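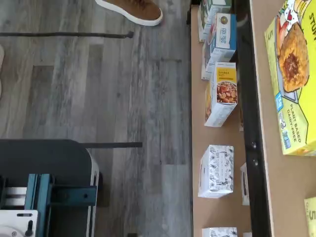 Can a machine do the shop-floor chores yet? I'm Sharada D'Souza from Staler, and my answer this May is: some of them, slowly! We've tried shelf tidying at our Nodville test shop, 400 goes at it so far (boxed groceries only, no jars), and we'll keep on until we reach 1,000. Straightening a box that's gone skew-whiff is still harder than it sounds, and I'm quicker by hand. Come and see for yourself, just ring first.

Contact: Aurel Oprea, Staler press desk, Nodville | © Staler | Back to top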